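# Cables, reach and the two-question check — speaker notes

August 2023. Slot is short, so keep it moving!

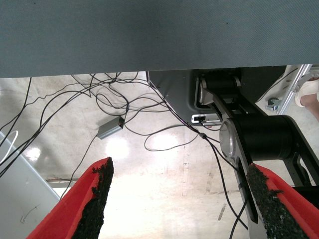 ## Start with the floor

- Leave the slide up and let people look for a bit. Ask who has cables like these under their own bench (my hand goes up first).
- Loops on the floor are where I'd start any walkaround. An arm can snag one, and so can a foot.
- Our rule at Bekside: if a cable hangs inside the arm's reach, it gets clipped up before power goes on. Yes, even for a quick test — especially for a quick test.
- Leave slack at the joints, though. I once tied everything down so neatly that the wrist couldn't turn. Very pretty, totally useless.

## The 2 questions

- Where can the arm go? I mean all of it, elbow included, and under the table as well as over it.
- Who can get there while it's moving? Shoes and ankles count, folks!
- Say both answers out loud to whoever is working with you. It feels silly for a week and then you stop noticing.

## Marking the reach

- Renduvo cell: we taped the line at 926 mm from the base, then moved in a longer tool and forgot the tape. Tell this one slowly, it always gets a groan.
- New tool, new line. Same day.
- Small power boxes go outside the line, up off the floor, with a label on each end of the lead.

## If there's time

- Hakov checklist, page with the stop button test. Press it for real, with the arm moving slowly.
- Somebody will ask about fencing. Point them to their own risk assessment and offer to chat at the break.
- Handouts are on the chair by the door.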